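Balumance Sets Budget for Two-Arm Sorting Stations

Balumance will buy 32 two-arm robot stations for its Valleo dish-handling center, with the first ones due in October. The plan follows 163 hours of trials with plates and bowls, and we're thrilled to be moving ahead!

"We priced everything, right down to the cables and spare gripper fingers," said Annunziata Marchetti, who leads equipment planning. "Karaca and Jorska both sent bids, and the team can't wait to get started."

Spare parts get their own budget line, and over 600 staff hours are set aside for training.

Tabletop work with two arms: 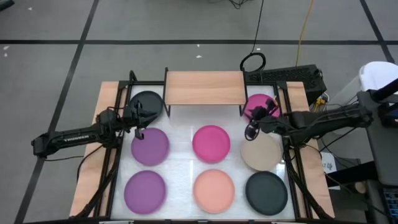
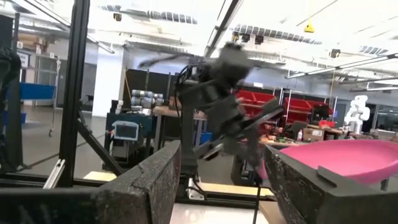
What Comes Next

Bids close at noon on the last day of the month.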